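Getting on top of the washing (and keeping the colour in it)

I've had three emails since July asking how I stop dark stripes bleeding into the white bits, so I'm finally writing down my whole laundry routine. It's nothing fancy! Most of it I got from my mum, and the rest I learned by ruining things.

First up, new clothes. Anything with a strong dark colour next to a light one gets its first wash alone, in cold water, inside out. I add a colour catcher sheet if I've got one in the cupboard (I buy the Rilo ones, 14 to a box, but the home brand works too). If the sheet comes out grey I do the same again next time. If it comes out clean, the thing can go in with the normal load.

Don't leave wet stuff sitting in the machine. I know, I know. I set a timer on my phone now, as I once forgot a load overnight and had a grey smudge across a favourite tea towel for the rest of its life.

Cushion covers I do up at the zip before they go in, otherwise the teeth chew on everything else in the drum. Cold again, and a slow spin, 600 if your machine lets you pick.

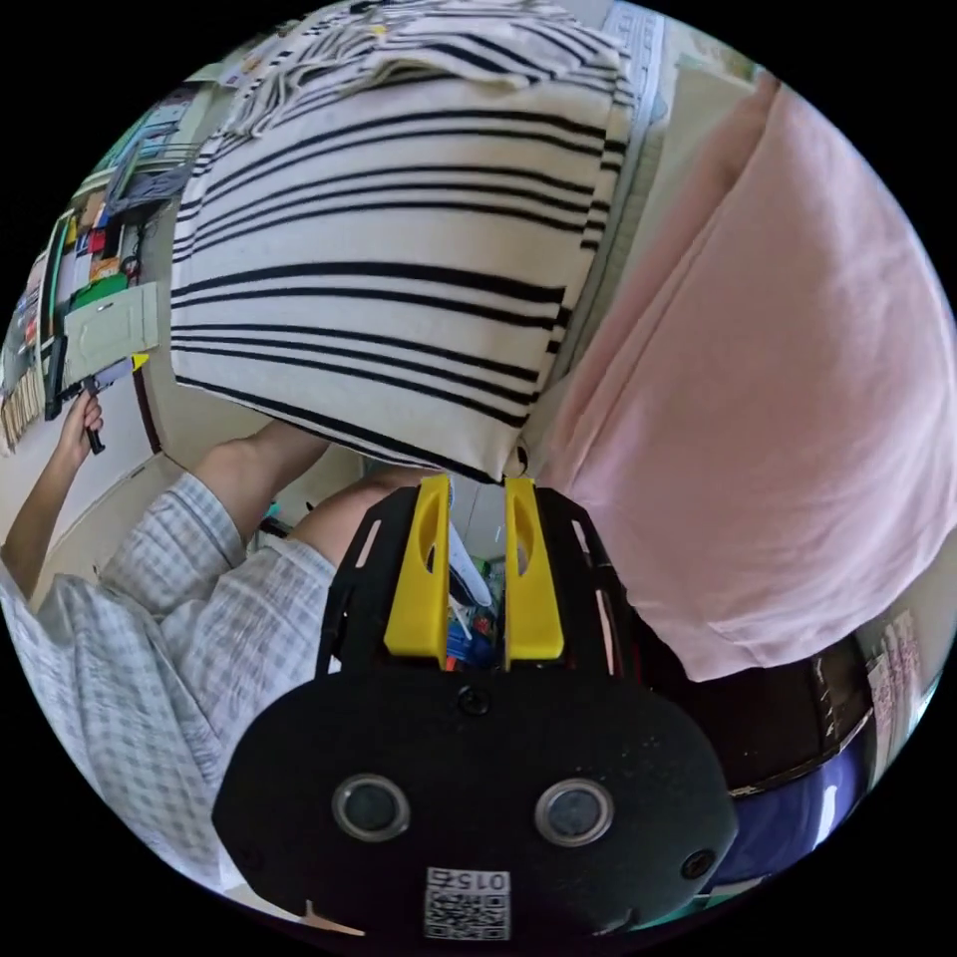

Can I use vinegar to set the dye in a black and white top?
Vinegar won't set the dye in modern cotton, so save it for the kettle. Cold water and a short cycle will do a lot more for you.

Drying is where I see most people go wrong. Our line in Ketbridge gets full sun from breakfast on and it bleached a navy jumper of mine in one summer, shoulders first. Darks go under the verandah now, pegged at the hem or the underarm seam so there are no peg marks on the front. Pale things can have all the sun they like.

For folding, I do it straight off the line while everything is still a bit warm, and I hardly iron at all. T-shirts get a good hard shake first. If you've got a big pile, pull out the large pieces and do those before anything else, the heap shrinks so fast you'll feel like a champion!

One last thing on storage. I paid $59 for a Tomadel under-bed box and it's been great for winter gear, but make sure everything is bone dry before you put the lid on. Mine went musty after 6 weeks and I had to wash the lot again.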